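How does a robot learn to pick up your jeans?

July 17, 2026

Have a look at your bedroom floor. Is there a sock on it? A T-shirt inside out? You could tidy those away without even thinking (if you wanted to!). For a robot, one pair of jeans is a fantastically tricky puzzle.

Think about it. A cup is the same shape every time you see it. Jeans never are. They can be flat, folded, scrunched into a ball or dangling off a chair with one leg the wrong way round. They bend as soon as you touch them, and when you pull one corner the rest comes too, usually in a direction you didn't want.

So how do you teach a robot to cope with all that? One very good way is to show it. And that is where the Skitetti comes in, a kit made by a small company called Nirkard. It lets a person do a job with a robot's fingers, in an ordinary home, with no robot there at all!

What is the Skitetti?

It's a gripper you hold. A gripper is the part of a robot that grabs things, like a hand with fewer fingers. This one has two, and they are bright yellow. You hold the handle, squeeze the trigger, and the fingers close. Let go of the trigger and they open again. If you have ever used a litter picker at the park, you already know the feeling.

The clever bit is the camera. It rides along on the tool and films the fingers and whatever they are grabbing. It has a very wide lens called a fisheye, so the picture comes out round and it takes in an enormous amount of the room.

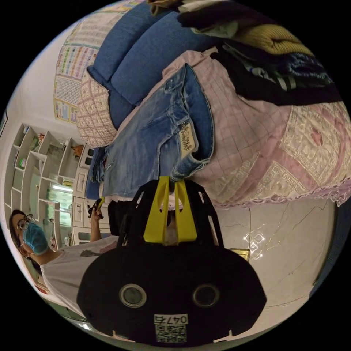
Now, why go to all this trouble? Couldn't you just film somebody folding clothes with their hands?

You could, but your hand has five bendy fingers and skin that can feel the cloth slipping. A robot with two stiff fingers can't copy what your hand does. It would be like learning to ride a bike by watching a fish swim. When a person works with the same sort of fingers the robot has, every move is one the robot could try too.

Each try at a job is called a demonstration. One demonstration might be "pick up the jeans and lay them flat". The next might be the same jeans in a different muddle. The Ninus training set, which comes with the kit so that schools and clubs have something to start from, holds 882 of them, and 164 are nothing but trousers!

Don't you get bored?

I asked Pantelis Tzanetos, who helped to design the trigger. "The first 20 are brilliant fun," he told me. "Then you start noticing how cloth behaves, and that's when it gets really interesting. Frayed edges are my favourite. They look like nothing, but a robot needs to know that's still part of the shorts."

He also says that mistakes can be useful. If you grab the jeans in a silly place and have to let go and try again, the robot can see how to get out of trouble.

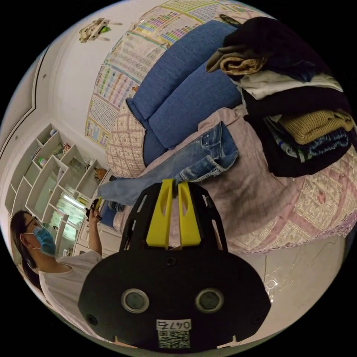
What happens to all that film? It goes into a computer, where a program looks through it again and again. The program is searching for patterns. When the cloth looks like this, the fingers tend to go there. When the edge is between the fingers, they close. It's a bit like the way you learned to catch a ball – not from a list of rules, just from lots and lots of goes.

It helps if the demonstrations come from real places. A robot that has only ever seen a plain grey table might get terribly confused by a checked bedspread, a heap of cushions or a wall covered in posters. Real homes are full of patterns and colours and piles of other clothes, and the robot has to work out which bit is the thing it's meant to pick up. 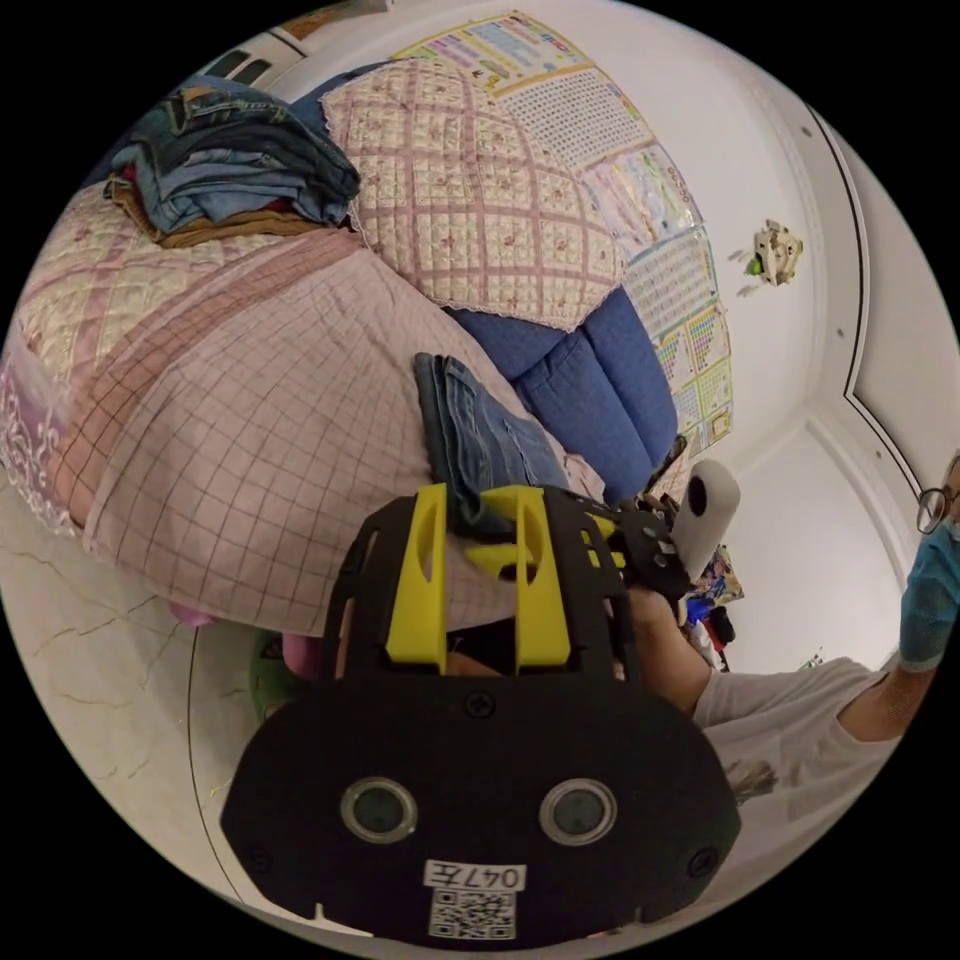

Is it hard to use?

Not very! I had a go and got the hang of it in 14 minutes, although my first pair of jeans ended up looking like a squashed octopus. The fingers pinch nicely on thick cloth. Thin, slippery cloth was harder, and I dropped one silky scarf more than I'd like to admit. The handle is also made for grown-up hands, so younger readers will need both of theirs. I'd love to see a smaller one.

Words to know

Gripper: the part of a robot that takes hold of things.
Fisheye: a very wide lens that makes a round, curvy picture.
Demonstration: one go at a job, recorded so a robot can learn from it.
Training set: a big collection of demonstrations.

Try it at home

Find two wooden spoons and hold one in each hand. Put a pair of trousers on your bed and try to fold them using only the spoons. No fingers allowed! Then scrunch the trousers up, swap with a friend and watch where they choose to grab first.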